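Hi Sofia,

Progress note for 18th February, as promised, and it's a bit longer than the last one because there's more to tell you!

The cookery sessions at Edska are going well. We've had 20 people through since your second payment came in, mostly parents from the estate and a handful of older men who say they've only come for the soup (fine by me, they wash up beautifully). Araceli is still leading, and Valentyna has taken over the shopping, so the food bill has come down a little. I'll send the receipts separately.

The big change is that we now run two groups. The evening one was getting silly - people were chopping onions on the windowsill - so we split it and put the newer cooks in the morning. Wian wasn't keen at first as it means opening up early, but he's come round to it.

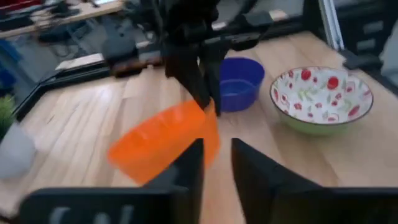 *Orange bowl on the move, wooden table underneath.*

Now for the less good bit. The second oven is still out of action. Skovex have been out twice and each time they've ordered a different part, so we've been baking in shifts and the bread week had to be dropped. I've moved it to July, when we should have the new one whatever happens. Could we carry the baking money over until then? It's all still there, I haven't touched it.

The recipe booklet is further along than I thought it would be. Yareli has typed up the lentil stew, the flatbreads and Mrs Ghiță's stuffed peppers, which took three goes to write down properly as she never measures anything. We want to keep it cheap, black and white inside with a card cover. Ratine have given us a price for printing and it fits the budget line you agreed.

Still to do before the next report: food hygiene certificates for the two new helpers, a proper lock for the dry store, and a chat with you about whether the morning group can carry on after the summer. I'd really like it to - there's a waiting list already.

Do come and eat with us if you're passing, either group will feed you.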